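What We Throw Away After We Open It: A Project on Product Packaging

We started this project because of a shoebox. One of us had kept it for four years with nothing in it, and when the rest of the group asked why, the only answer was "it's a good box." That got us talking for most of a lunch break, and by the end of it we had our topic: why do some boxes get saved, and what happens to all the others?

Our report covers small retail boxes, the kind that phones, chargers, headphones and kitchen gadgets come in. We left out shipping cartons and food packaging (food packaging could fill a whole report of its own, and we hope another group takes it!).

How we did it

We sent a short survey to students and families at school and got 243 answers, which was way more than we had hoped for. We asked people what they bought last, whether they still had the box, and where it was. Then we did a sorting session with boxes that people brought from home, grouping them by how hard they were to take apart for recycling.

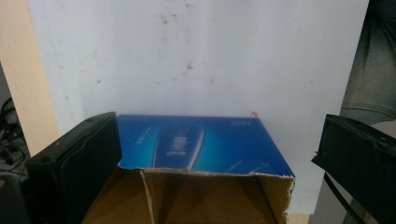

The survey answers were so much fun to read. 60 percent of people said they had at least one empty box at home from something electronic. The reasons were all over the place. Some people wanted it for resale, some for the warranty, and a lot of them wrote things like "just in case we move." One family uses theirs for seeds. Another has a whole closet shelf of them and said our survey was the first time they had looked at it in years.

We also found out that color matters more than we expected. When we asked people to describe a box they remembered, nearly everyone started with the color, and blue came up again and again. Hardly anyone mentioned the size.

Taking boxes apart

Plain printed cardboard is the easy part. You open the glued seam, press it flat and it goes in the bin. The trouble comes with everything stuck to it or tucked inside it: foam trays, plastic windows, magnets in the lid, and that shiny film that peels off in tiny strips. The worst one we tried was from a company called Gellico. It had 8 separate pieces made of four different materials, and it was for a cable!

The best was from Fanier, a small lamp maker. Everything inside was folded card, with no glue at all, and it came apart in seconds. We loved it so much that we copied the folding pattern for our own design, which comes next.

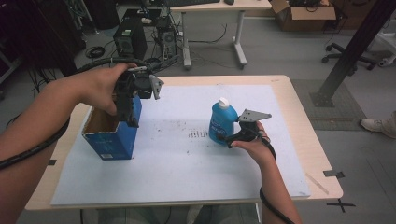 Packaging Project Group
Bashir School, Design and Environment
12 Jan 2022

Our own box

We named our design Irkitia, after a made-up planet from a game one of us wrote in August. It is a single sheet of card with a lid that tucks into itself. The first version popped open whenever you picked it up. The second was so tight you had to tear it. The third one works, and we are really proud of it. It holds up to eight pencils and an eraser, and it lies flat when you pull one tab.

If we did this again we would ask people in the survey how long they had kept their boxes, since we guessed at that and should have just asked. We would also like to test whether printing on the inside makes people more likely to keep a box. The folding pattern is pinned up outside the design room, next to the paper trimmer, so please take a copy and try it.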